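Notebook - Domestic Tasks, shelf collection
Friday, February. Entry by J. Zwane; read by M. Buenaventura.

The morning was given to the shelf-to-basket task in the bedroom set at Gamenthorpe. The instruction text was left unchanged from the previous entry. Szymon Szewczyk operated and Gaetano Amato kept the log. The running total for this task stood at 1,172 episodes before the session, of which 232 await review.
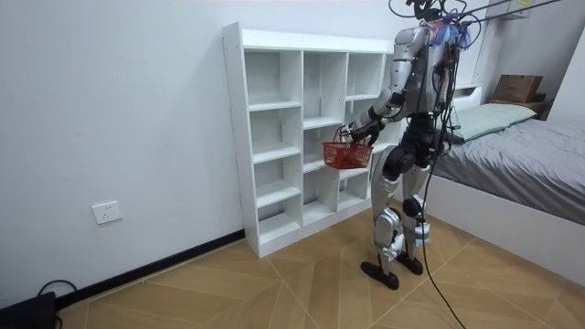 Robot at the cubby shelf with the basket in its right hand.

The tether should be routed behind the legs before each start. The shelf is to be kept against the wall, with its outlines checked against the plan on the Tedov drive - the operators have asked that no further moves be made until this block is complete.

Fruit positions are drawn from the placement sheet. Items are to be spread over different heights, and at least one should be close to the central divider, where the approach of the hand is most restricted.

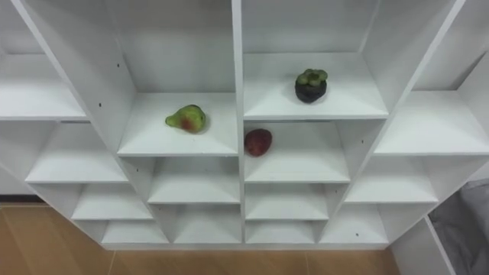 Head view: pear left of the divider, mangosteen and a small red fruit to the right.

Labelling of the red fruit remains unsettled. Two annotators entered "plum" and one entered "apple". Until Jocelyn Ambrosio has ruled on the matter, the label "red fruit" is to be used throughout.

Episodes in which one hand holds the basket while the other reaches into a cubby are to be tagged "two-handed", whether or not the grasp succeeds. 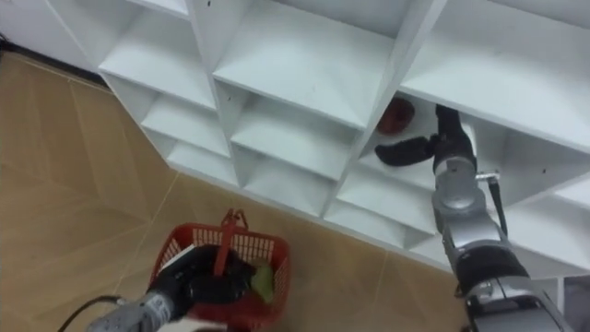

Failed grasps are retained and marked as such. They should not be trimmed, and the operator should continue for a second attempt where it is safe to do so. Gaetano logged 18 episodes with a second attempt.

Outstanding: upload to Mikkelsen; review of the backlog; revised placement sheet for the lower tiers.

Filed under: Data Collection | Household Tasks | Shelf
© Sonard. Contact the notebook editor | Back to top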